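Water pressure, week three

OK so quick update because people keep asking and I have twenty minutes before I need to pick up the kid. Yes we still have low pressure in the upstairs bathroom. Yes I am still doing it myself. No I have not called the guy. I did call my aunt's guy, which is different, and more on that later.

For anyone new: we bought this house in the spring, it was built by someone who liked long skinny hallways and hated closets, and the shower upstairs runs like somebody pouring out a teapot. Downstairs is fine. Kitchen is fine. Outside hose will take your hand off. Upstairs, teapot. I washed my hair for six weeks by leaning against the tile and waiting.

First thing everybody tells you is shower head. So I did the shower head. Unscrewed it, soaked it overnight in a bag of vinegar, scrubbed the little rubber nubs with an old toothbrush, put it back. Bathroom smelled like salad. No change. Bought a new one anyway, a Losix, the kind with the five settings, of which I have only ever used one. Also no change, though it looks nicer and my mother complimented it.

Second thing everybody tells you is the shutoff valve. Is it all the way open. I went down to the basement, found the main, it was all the way open. Found another one I did not know we had, behind the water heater, also open. Found a third one painted the same gray as the wall. That one I could not turn at all and I have decided to leave it alone because I have read things.

So then I started actually reading. Bad idea or good idea, depends on the day. I learned that the old galvanized steel pipe rusts from the inside and closes up over the years, like arteries, and that a lot of houses this age got half of it swapped out whenever somebody redid a kitchen. Which would explain us. Kitchen redone, downstairs bath redone, upstairs bath clearly not redone since whoever picked the peach sink. Went down with a magnet and a flashlight and followed the pipe. Magnet doesnt stick, doesn't stick, doesn't stick, then over by the laundry where it turns up into the wall - clunk. Sticks. There it was.

I felt like a detective for one whole evening. Then I felt like a person who needs to replace a pipe.

Went to the hardware store Tuesday after work. Not the big one, Huaranga, the one on the corner by the bakery with the cat. I had my list. The list was wrong. I had written down outside measurements, and pipe sizes are, for some reason, not the size of the pipe. A half inch pipe is not half an inch on the outside. It isn't really half an inch on the inside either. I stood in that aisle for so long that another customer asked me where the furnace filters were, and I knew, so I told her.

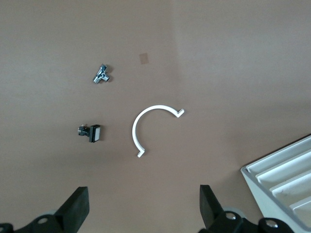

Anyway I came home with two bags, went back the next morning with one of them, and came home again with a different bag. If you are doing this, take the old part with you. If you can't get the old part off, take a photo with a ruler next to it. I did neither one and my receipts look like a diary.

Now, the quotes. I did get quotes, I'm stubborn but I'm not reckless with somebody else's ceiling underneath. First one was 2,000 to replace everything from the basement turn up to the bathroom, not including closing up the wall. Not including the wall! The wall is the part I'm scared of. Second was 1,000 and he would not come inside to look, he did it from the porch, so I don't know what he thought he was pricing. The third place never called back, and then they sent me a survey about how the visit went.

Then my aunt's guy, who turned out to be a woman named Pierina Greco, who has been retired from it a few years and only picks up the phone if she feels like it. She felt like it. She talked to me for most of an hour while she was shelling beans, I could hear them going in the bowl. She asked things the others didn't. Is it both hot and cold. (Both.) Is it the sink too or only the shower. (Both, but the sink less.) Does it start strong and then die off. I had to go run upstairs and check that one with the phone in my armpit.

It does! First second or so is a perfectly normal shower. Then it drops. Six weeks and I never noticed, I suppose because I was always reaching in sideways with one arm to turn it on and then walking off to find a towel.

She said OK, so that's a restriction, pressure's there when it's sitting still and then it can't keep up. Which goes with the rusty pipe theory. She also said the worst of it is nearly always at the elbows and wherever the old pipe meets the new pipe, and to look there before ripping out anything long. The parts in the open basement I could do myself, she said, if I was patient and bought two good wrenches and not one good wrench. Two, so one holds still while the other turns. I had one. So that was another trip.

Cost so far, because Maritza asked in the comments last time and I said I'd keep track. Shower head, wrenches, fittings, the bag I returned, the bag I didn't, thread tape, a bucket, a second bucket, and a headlamp I wanted anyway. 498 before I went back for the union, 506 now. Yes, most of that is wrenches and shower head. No I'm not counting the bakery.

(Maritza Marulanda for those who don't know her did her own entire bathroom with a toddler in the house and is the reason I think I can do any of this. She'll say that's not a compliment.)

Saturday was supposed to be the day. It was not the day. I shut off the water, opened the lowest tap, opened the highest tap, waited, put the wrenches on the first joint like Pierina said, and leaned. Nothing. Leaned more. Nothing. Sprayed it with the stuff, went and had lunch, came back, leaned with my whole entire body, and the thing groaned and moved maybe the width of a fingernail. I yelled so loud the dog left.

And then I stopped. I want to be clear that this was on purpose. It was late afternoon, Huaranga closes early on weekends, and if I cracked that pipe somewhere up in the wall we were going to be without water until Monday with my in-laws arriving for dinner. So I tightened it back that fingernail, turned the water on, sat there on an upside-down bucket with the headlamp for half an hour watching for a drip. No drip. Went upstairs, took a teapot shower.

My husband thinks we should just pay the 2,000. He isn't wrong, he's just tired of me coming up from the basement with opinions. We agreed I get until the end of July. If it isn't fixed by then we call the first place and I pick the paint color for the patched wall, which I think is a pretty good consolation prize.

Things I would tell myself from week one, quickly, I really do have to go:

Check whether it starts strong. Takes two seconds. Do that before you buy anything with five settings.

Label the valves. I did ours with masking tape and a marker and felt very grown up. The gray one says DON'T.

Don't mix copper straight onto steel, they eat each other. There's a special joint that goes between. I half knew this and still had the wrong one in the first bag.

Fill some pitchers before you shut the water off. And somebody should use the toilet. I'm not going to elaborate.

Do it in the morning, early in the week if you can get the day off, when stores are open and people like Pierina might pick up. I have put in for a day off and my boss asked if it was for something nice.

Somebody also asked about booster pumps. I looked at one from Rolteck, it's a nice looking thing, but Pierina was pretty firm that if the pipe's closed up a pump is just going to push harder on a pipe that's closed up, and I could hear her put the beans down to say it. So no pump. Same with the whole-house filter my brother in law keeps texting me about, the Cluvosberg. We might want one later on, for the taste, but later.

Oh and the peach sink. Three of you wrote to defend the peach sink. I hear you. It's staying for now, mostly because it's attached to the same wall and I'm not opening a second front. It does have a really good soap dish, I'll give it that, built in with the little ridges. The faucet is going though. The handle came off in my hand again this mornign and I just set it on the window sill and used pliers.

Next post will either be very happy or will have a lot about drywall in it. If anyone near here has a pipe threader I could borrow for a day please email, I'll bring back it clean and with something from the bakery. They've got the plum ones again.

Ok pickup. Going.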